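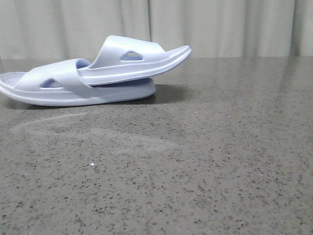

Two slide sandals on a dark speckled countertop.

Ludbridge Footwear Words

A word list of what people call the things they put on their feet, collected town by town. Release 2.

What's in it

Ask for slides in Ludbridge and you'll get slides. Ask in Plilmont, a short drive up the river, and you may get sliders, scuffs, mules or a blank look. I grew up between the two towns and have been writing these words down on the backs of envelopes for years, so it's a real pleasure to finally have them in one table that other people can use!

The list holds 1,007 entries. Each entry is one word or phrase as one speaker used it, with the town, the speaker's age band and a sentence showing how it was said. Spelling follows the speaker if they wrote the word down themselves. If they only said it aloud, I spelled it the way it sounded and set the heard flag to yes.

Files

entries.csv – the main table, one row per entry
towns.csv – the places covered, with the short codes used in entries.csv
senses.csv – 11 broad kinds of footwear, from house slippers to rubber boots
notes.txt – longer stories that wouldn't fit in a cell (please read the one on "clompers", it's wonderful)

Columns in entries.csv

id – a number that never changes between releases
word – the word or phrase
sense – a code from senses.csv
town – a code from towns.csv
age_band – under 30, 30 to 59, 60 and over
heard – yes or no
example – a sentence from the speaker
comment – mine, often blank

How it was collected

Most of the entries came from a paper form left in libraries and shoe repair shops. The form asked open questions, such as "What do you wear to take out the trash?", and left plenty of room. People filled that room with grandparents, beach trips and arguments with in-laws, and I loved every page of it. The rest came from talks at the Plilmont market. Mafalda Henriques typed up the forms and caught a great many of my mistakes, including a whole batch where I had mixed up clogs and mules.

Names and street addresses were left out of the table. A few example sentences were shortened where they named a neighbor.

What to watch out for

Ludbridge is heavily represented, with 800 entries. Eskildsen and Pustholm share what's left with Plilmont, and Pustholm is thin enough that I wouldn't draw a map from it. Older speakers wrote more than younger ones. Flip-flops and slides share a single sense code, which I now regret – splitting them is the first job for the next release.

Changes since release 1

Added the Eskildsen forms that arrived in September
Fixed town codes with stray spaces at the end
Merged "galosh" and "galoshes" under one sense, keeping both words

Using it

Free to use and share for any purpose, with credit to Ludbridge Footwear Words. Corrections are very welcome, and new words even more so. Send the word, the town and a sentence, and tell me who you learned it from if you remember.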